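Girkance Play Kitchen Project
Progress report to the Rennie Fund, 2018-06-01

We are now well into the second half of the grant and I'm happy to say the play food sets are nearly where we hoped they would be! When we last reported, in February, we had a long wish list and a few boxes of odds and ends. Since then we have sorted, washed and labeled 290 pieces of toy food and tableware, and 11 of the family rooms in the Kultport area have a full set on their shelves.

A full set means 31 pieces: fruits and vegetables, a couple of baked items, plates, bowls and cups. We dropped the tiny items (the peas and the loose grapes) after the first month. They rolled under everything and two rooms asked us to take them back.

The biggest change is color. We started with plain white plates, and the children mostly stacked them and walked away. With strong colors they began serving each other, swapping, and arguing very seriously over what goes where. Red and green plates are now standard in every set, and we would like to add a yellow one if the budget allows.
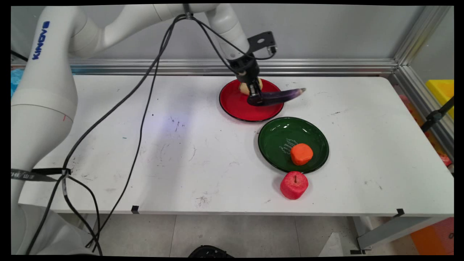
Vovon

The long purple eggplant is the surprise favorite. It sticks out over the rim of the red plate, and the children love that it never quite fits. The red apple with the little brown stem comes a close second. It has a textured surface that the younger ones like to rub with their thumbs, and the room leaders use it for "what does this feel like?" games before snack. I also like how the apple shows up next to the dark green plate – even children who hang back from the table tend to reach for it.

Money: we have spent 700 dollars since the last report, nearly all of it on tableware and storage bins. The bins were a bit over what we planned, but they stack, they close properly, and the room leaders have stopped sending food home in grocery bags (a real win for us). Receipts are attached to the paper copy.

Still to do: picture labels for the bins, a second round of washing, and replacements for the bread slices, which have been chewed past saving. We also owe the last rooms on the list their cups. The supplier sent saucers by mistake and the exchange is in progress.

For the summer we'd like to try a "set the table" card game with the same pieces, one card per plate. A first batch of cards is drawn and I can bring it to our next meeting, along with one complete set so you can handle everything yourselves.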